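Thread Color and Legibility in Undyed and Dyed Suture Material

3. Background to the Color Trials

The color of a suture thread is usually treated as a matter of habit. Hospitals order what they ordered before, and suppliers keep the same shades on the list for decades. Undyed thread remains common in many departments, where its pale tan tone is valued for leaving no visible mark under the skin (Figure 1).
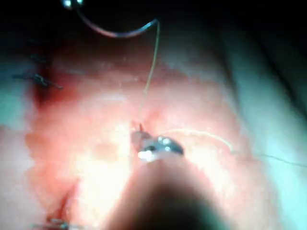

Ihor Dmytriv and Volodymyr Sydorenko
Department of Medical Textiles, Dovhaniuk Institute, Tirkotby
Accepted 2025-02-26

The present section sets out the reasons for testing thread color as a property in its own right, separate from strength, stiffness and knot security. Those properties are covered by established test methods and were reported for the same materials in Section 2. Color has no comparable method. It is described in order forms by a single word, such as "violet" or "natural," and two lots bearing the same word may differ enough to be told apart at arm's length.

3.1 Sources of variation

Variation enters at several stages. The raw fiber has a tone of its own, which depends on the polymer or, for natural materials, on the season and the washing. At the Mumero mill, where the trial lots were spun, raw silk received in June was visibly more yellow than silk from the winter deliveries. The mill does not bleach its medical grades, and the difference therefore carried through to the finished thread.

Dyeing evens out part of this variation and adds some of its own. The Gavus process used for the colored lots applies dye to the braided thread under tension. Thread near the core of the spool takes up less dye than thread on the outside, and the effect grows with spool length. On spools of 1,000 meters the inner turns were a full step lighter on our reference card. Shorter spools showed no such step, but they raise the cost of handling, and the mill has asked that they be avoided in routine production.

Coating is the third source. A wax coating deepens the color of a dyed thread and gives undyed thread a faint gloss. Coated and uncoated samples were kept apart in all later comparisons.

3.2 Legibility against a background

A thread is read against whatever lies behind it, and the order form says nothing on that point. In the textile trade, samples are judged on a neutral gray board under fixed light. This practice is sound for clothing and household goods, where the buyer will see the cloth in many settings. It is less suitable for a material that will be used in one kind of setting only.

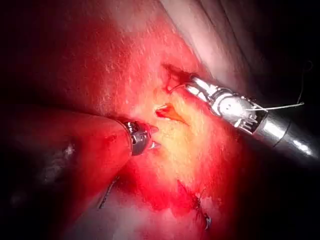 Background boards for legibility tests should be chosen with the same care as the thread samples laid on them. The matte gray board was retained in our trials as a control, so that results could be compared with older trade records. It was supplemented by gloss boards in red, yellow and a mixture of the two. Tissue in Figure 2 is bright red and glistening, with a yellow area near the center, and even the edges of the metal tips carry small white reflections; a flat gray card reproduces none of these conditions. The gloss boards are a simple stand-in, and no claim is made that they match living tissue in hue. Their purpose is to bring strong color and surface shine into the test, both of which affect how easily a fine line is followed by eye.

Readers were drawn from the mill's inspection staff and from the teaching department of the Institute. In total, 42 readers took part. Each was shown 12 threads on every board, in random order, and asked to trace the thread from one marked end to the other with a pointer. The time taken and any loss of the line were recorded on paper forms by a second member of staff. Readers who wore corrective lenses kept them on.

One thread was withdrawn when its coating was found to be uneven, and the analysis in Section 4 therefore rests on the remaining 11. The withdrawn lot was a dark green intended for training kits – it has since been recoated and will be included in the next round.

3.3 Limits of the approach

The trials address legibility only. They do not consider how a color behaves after storage, or whether a dye is acceptable for a given use, which is a question for the responsible regulator. Light levels were held constant, although the readers from the teaching department asked for a brighter setting. Their request is noted here, and a second light level has been added to the protocol for future work.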